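5/6/23

Cloth set, hand-held units, Garkix job. Target for the set is 364 episodes. Reto Koller wants 1,600 by the end of the month and I still don't see what the extra ones buy us if they all look alike.

Map first, before any cloth. Head count on the floor doesn't matter for mapping as long as people keep out of the way, or so the Torkport notes claim. I don't believe it. In February 158 episodes went out with bad poses and the notes said the same thing then. 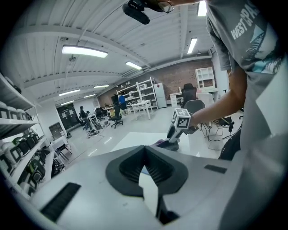

Two grippers, marker cube on the held one.

Cube faces: check them at the start of every block. Dagmar Sokol says the tracker copes with one bad face. Maybe so, but she tried that on a bench with one unit and no one leaning across it.

Cloth next. Purple microfiber, blue mat on the white table. Pinch and lift only, no folding yet. I have two complaints. The cloth bunches into a peak and the policy could learn "close on the tall purple thing" and nothing else.

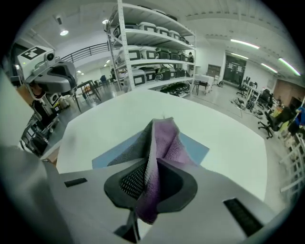
Second, we always use the same table. Change the cloth color every 30 episodes, and start some from flat, even though flat is slow and everyone hates it. Reto thinks augmentation covers color. Show me the held-out numbers first.

To do: ask Zoreo for the raw timestamps, not their resampled ones. Hold off on training until Dagmar has replayed a block.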